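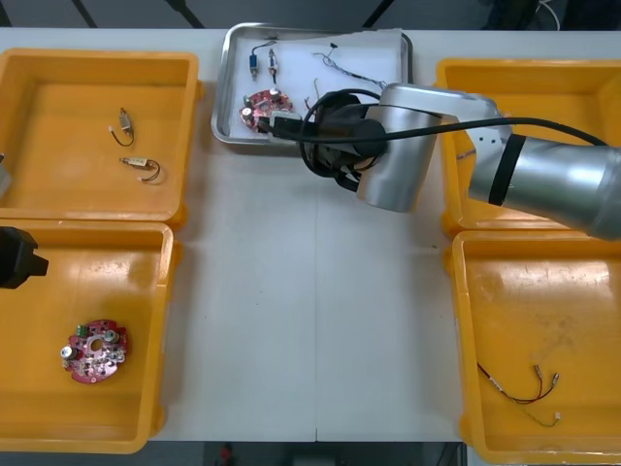 Metal tray and yellow bins on the white table
Zenthorpe Teaware Club, minutes, Tuesday 7.30pm
1. Stock. 32 gaiwans in from Holzer, two chipped – to go back. 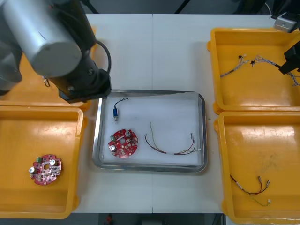 Postage to Butgate is up again so we hold the price on cups till June. Agreed.
2. Celadon bowls. Clekow want 200 for the set. Too much, offer 17 each insted.

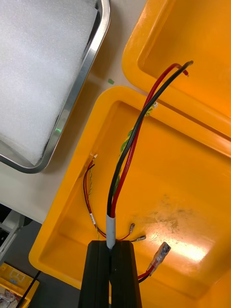
Are the bowls safe in a dishwasher? Hand wash only, gilt rims.
Label to say so 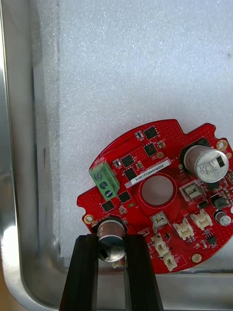 3. AOB
None. Closed 8.40.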